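Home | News | Workshops | Swap Shelf | Past Issues | Contact

The fabric table is back!

If you've been missing the big table, good news: it's up again at Skistcombe for the whole of November, and we are so happy to have somewhere wide to fold. Anyone who has tried to deal with four yards of cotton on a kitchen counter (or on the bed, with a cat) will understand why we're excited.

This month is all about long pieces. We've had a wonderful donation from the Lundgren mill shop, 152 lengths in all, mostly plain colors, and every one of them came to us rolled up any old way. They need to be shaken out, checked for flaws, measured and folded so they'll sit neatly on the Swap Shelf. It's lovely work. You get into a rhythm with it, and the blues in particular are gorgeous, everything from washed-out denim to a deep inky color I have my eye on for curtains.

Our method is simple. Lay the length down on the cloth, take hold at both ends, and pull gently until the middle stops sagging. Then smooth from the center out with a flat palm. Long pieces go on the diagonal if they won't fit straight. Fold in half end to end, then in half again, and only then start folding toward yourself. Pin the measurement to the outside corner, please, where people can read it!
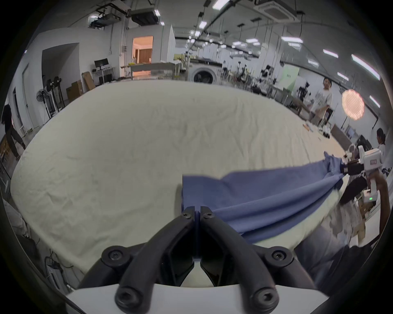
Jong-dae Ham wrote in after the last issue to say that folding in half every time puts a hard crease right down the middle of a length, and that he'd rather see anything over three yards rolled on a tube. He has a point, especially for velvet and anything with a nap. So we're going to try both. Tubes are welcome, the stiffer the better, and gift wrap tubes are fine for narrow pieces.

Cotton and linen can still be folded. Please don't iron anything before it goes on the shelf, as plenty of our members like to wash first and it's a waste of a good evening.

Sutrisno Yeoh will be running the measuring end again, and he's bringing the long brass rule from Driment, so we can finally retire that stretched tape. Sessions start at 7 in the evening and go on until we run out of fabric or tea. Come for twenty minutes or come for the lot. Bring pins, a pencil and scrap card for labels.

Offcuts under half a yard go in the basket for the Natau quilt, which now has 151 squares sewn and is looking fantastic. Greens and yellows are especially wanted.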